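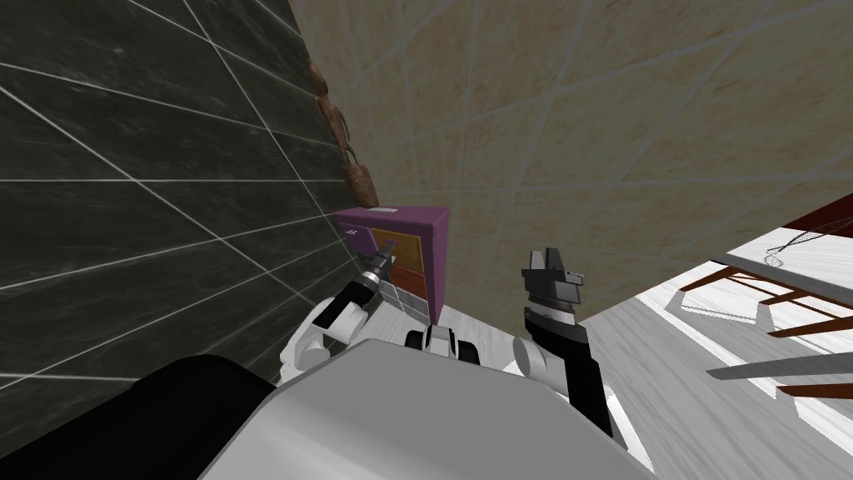
Head view, purple cabinet task, left gripper in front of the cabinet near the orange drawer fronts.

Monday, March. Notebook, sim bench.

Went back over the Pluten numbers before anybody puts them on a slide. The claim as it stands in our shared notes: adding the Pluten view-dropout step to training takes the drawer policy from "sometimes" to 77 percent in the Plavano scene set. I believe the 77. I don't believe what we say it means.

What was run: 100 rollouts, one checkpoint, one seed, success decided by the Jidgate checker. The baseline got the same 100 start states, good. But the baseline checkpoint was taken from the last save, and the Pluten one was picked as the best of several on the same start states. That alone could be worth a good chunk of the gap. I can't tell how much because the other saves were not scored for the baseline. Should have been. My fault as much as anyone's.

Second problem is Jidgate. It calls success when the drawer joint passes a threshold at any step, with no check on which part of the robot moved it. I replayed a handful of the successes at quarter speed and at least 2 of them are the forearm dragging the drawer while the fingers are nowhere useful. The checker is happy. A person at a real cabinet would not be. So the 77 is "drawer joint moved enough", and the notes say "opened drawer". Changed the wording in the notes, left the number.

Third, and this is the part I wanted to look at today: is the policy using the gripper camera at all? The whole argument for view dropout is that it forces the network to read each camera on its own. So I went looking at what the gripper camera gives it.
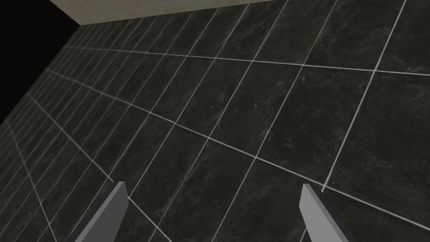 Gripper camera: two fingers, dark floor tile, grout lines. No cabinet in view.

A lot of the episodes have stretches like this one. If the only thing behind the fingers is a repeating grid, I don't see what the policy is supposed to learn about a drawer from it. It could learn something about wrist angle from the grout lines, I suppose, and that worries me more than if it learned nothing. The lines are crisp, high contrast and on a regular grid. A network could get very good at reading its own pose off the floor in this room and fall apart on carpet.

Quick test, done before lunch. Blanked the gripper camera to flat gray for the full episode, same checkpoint, same start states. Stopped partway since the queue was needed, so no rate worth writing down, but by eye the behavior was hard to tell from the normal runs on the approach. Differences only near the handle. Not proof of anything. It does make me doubt the sentence "the policy attends to both views", which we have written in two places with nothing under it.

Also tried swapping the floor for the plain one from the Melnyk scenes. Got wobblier wrists, I think. I was looking for that, so don't trust me on it. Needs to be scored blind, or better, measured: wrist angle variance over the approach, both floors, same seeds.

Training set is 181 demos, all in this one room as far as I can tell from the metadata. If that's right then floor, walls and cabinet position are all tied together and no ablation on the camera side will separate them. Check the metadata properly.

To do:
- score every save for both arms of the comparison, choose on a separate set of starts
- patch the checker to require finger contact on the handle
- three seeds minimum, no more single-seed rows in the table
- gray-out runs for each camera, full 100
- floor swap, with the wrist variance logged

Until that's in, please quote the Pluten result as one seed, loose checker. If it holds up at 60 with the strict checker I'll be pleased, and a bit surprised. Queue is free again after 6, starting with the rescoring.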